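로봇소프트웨어 실습 | 강의계획 | 강의노트 | 과제 | 자료실 | 로그인

4강. 두 시점 관측에서 파지 명령까지: 인식, 좌표 변환, 계획

담당: Mitra Salehi / 실습 조교: Petro Boiko
2022년 3월 16일

4.1 범위

이번 강의에서는 Vetance 시뮬레이터의 테이블 작업 환경을 기준으로 관측 입력이 파지 명령으로 바뀌는 경로를 다룬다. 3강의 순기구학과 동차 변환 행렬은 안다고 가정한다. 힘 제어와 접촉 모델은 다음 강의로 미룬다.

4.2 좌표계

사용하는 좌표계는 베이스 B, 외부 카메라 C, 손목 카메라 H, 그리퍼 G이다. 외부 카메라의 외부 파라미터 T_BC는 고정값이며 설정 파일에서 한 번만 읽는다. 손목 카메라는 매 제어 주기마다 다음과 같이 갱신한다.

T_BH(t) = T_BG(q(t)) · T_GH

q(t)는 영상의 타임스탬프에 맞추어 보간한 관절각이다. 최신 관절각을 그대로 넣으면 팔이 움직이는 동안 물체 위치가 진행 방향으로 밀려 추정된다. 작년 과제에서 가장 많이 나온 오류이므로 버퍼 조회 함수를 반드시 거칠 것.

4.3 물체 인식

검출기는 물체마다 클래스, 마스크, 신뢰도를 출력한다. 마스크 내부의 깊이값을 역투영하여 점군을 만들고, 테이블 평면에서 임계값 이내에 있는 점을 제거한 뒤 중심과 주축을 구한다. 두 시점의 검출 결과는 베이스 좌표계로 옮긴 다음 헝가리안 알고리즘으로 대응시킨다. 비용은 중심 간 거리와 클래스 불일치 벌점의 합이다.

영상 평면에서의 좌우 순서나 상하 순서를 대응의 단서로 쓰지 말 것. 시점이 바뀌면 순서는 보존되지 않는다. 겉보기 형상도 마찬가지여서, 컵처럼 속이 빈 물체는 개구부가 보이는 정도에 따라 마스크의 중심이 크게 달라진다.
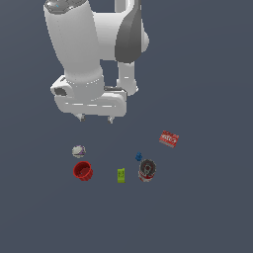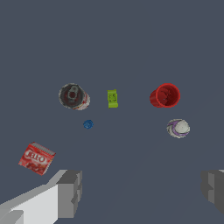 그림 4-1. 시뮬레이션 작업면의 렌더링. 첫째는 로봇 팔과 그리퍼가 함께 보이는 시점, 둘째는 화면 아래 양쪽 모서리에 그리퍼 손가락이 걸리는 시점. 두 그림 모두 손가락 사이에 물체가 없다.

둘째 시점에서는 손가락이 영상에 들어오므로 검출 전에 로봇 자체 마스크를 적용한다. 마스크는 URDF 형상과 현재 손가락 개도를 이용해 렌더링한다. 고정 마스크를 쓰면 개도가 바뀔 때 손가락 끝의 회색 블록이 물체 후보로 남는다. 파란색 소형 물체는 마스크 면적이 작아 면적 필터의 하한에 걸리기 쉽다. 하한을 낮추기 전에 자체 마스크가 정상인지부터 확인한다.

4.4 파지 후보와 계획

파지 후보는 위에서 접근하는 자세로 제한한다. 후보 g의 점수는 다음과 같다.

s(g) = w1·폭 여유 + w2·중심 정렬도 − w3·이웃 물체 간섭

납작한 상자는 짧은 변 방향으로 손가락을 닫는다. 공은 주축이 정의되지 않으므로 요(yaw) 각을 현재 손목 각에 가장 가까운 값으로 둔다. 옆으로 누운 컵은 림을 잡는 후보와 몸통을 잡는 후보를 따로 생성하고 점수로 비교한다.

선택된 후보에 대해 사전 파지 자세까지는 RRT-Connect로 경로를 구하고, 이후 하강 구간은 직교 공간 직선 보간으로 처리한다. 역기구학 해가 없으면 해당 후보를 버리고 다음 순위로 넘어간다. 재시도 상한은 3회이다.

4.5 상태 기계

OBSERVE → MATCH → SELECT → APPROACH → CLOSE → VERIFY

VERIFY는 손가락 개도와 손목 시점의 재검출 결과를 함께 본다. 개도만으로 판정하면 얇은 물체에서 오판이 생긴다. 실패 시 OBSERVE로 돌아가며, 이전 주기의 점군은 폐기한다.

4.6 실습

(1) 난수 시드를 1829로 고정하고 match_views()를 완성하라.
(2) 타임스탬프 보간을 끈 경우와 켠 경우의 중심 오차를 같은 그래프에 그려라.
(3) 자체 마스크를 제거했을 때 발생하는 오검출을 클래스별로 정리하라.

제출물은 코드와 2쪽 이내의 보고서이다. 로그는 Brustar 형식으로 저장하고 좌표 단위는 m로 통일한다. 환경 설치 문제는 Karim Boutros에게 문의.

공유 4 | 댓글 3
이 사이트는 로그인 상태 유지를 위해 쿠키를 사용합니다. [동의] [설정]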